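Blog > Work > Notes from the break kitchen

Search this blog Enter keywords Go

What the arm changes, and what it doesn't

December 20, 2021

I've worked at the Flirkgate site long enough to have seen three coffee contracts and one failed salad bar, so I wasn't going to get excited about a robot arm in the kitchen. Zarura, who run the food side of our building, started it in May. The pitch we got by email was that the arm would take over "repetitive counter tasks" and the kitchen staff would be "freed up for hospitality." I have been at work for a while. I know what freed up usually means.

So I've been keeping an eye on it, mostly from the end of the lunch line.

First, the jobs. There were 6 people on the kitchen rota in spring and there are six now, which I'll grant them. But the hours moved. The early shift used to start with setting up trays, and that was the quiet part of the day, when people talked and drank their own coffee before the building filled. Now the early shift is spent getting the counter ready for the arm. Things have to go back where the arm expects them. If someone shoves the tray over to make room for a sandwich, it stops and waits, and somebody has to come over from the register and sort it out.

Guoqing Zheng has been in that kitchen longer than I've been in the building, and I asked him what he thought. He said it was fine, it doesn't call in sick, and then he said, "But I tidy up for it. I never tidied up for anybody." He got one afternoon of training and a laminated sheet. His pay is the same. I asked Zarura's site manager whether looking after the arm counted as extra duties and was told it was "part of the evolving role."

Second, the numbers. The newsletter claimed it would save up to 30 minutes a day. I'd love to know whose minutes. There's a log by the register where staff write down each time they have to step in, and the last time I looked it was at entry 229. Nobody from management seems to be adding those up, or if they are, it hasn't made the newsletter.

I'm not against the thing. Lifting and reaching over a counter all day is hard on people, and if it spares Guoqing's shoulder I'll clap for it. What bothers me is that the people who know the counter best weren't asked where anything should go. The layout came from Olton, where the same system went in first, and Olton's kitchen is twice the size of ours. 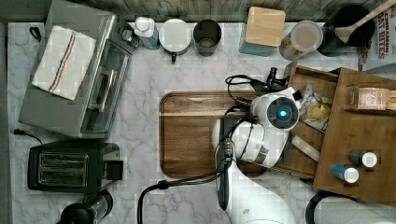
The counter at our place, toaster oven, cereal, chips and all, with the arm over the tray.

It's a busy counter, and it was busy before. A person can work around a crowded counter without thinking much about it, and when the pot with the wooden spoon is in the way they just move it.

There's a review coming in 14 weeks, and staff can send comments through their supervisor. I'd prefer a box with a slot in it. Guoqing says he'll write something, and I've told him to put the tidying up in first and ask for it to be paid.

Filed under: Work, Machines, Grumbling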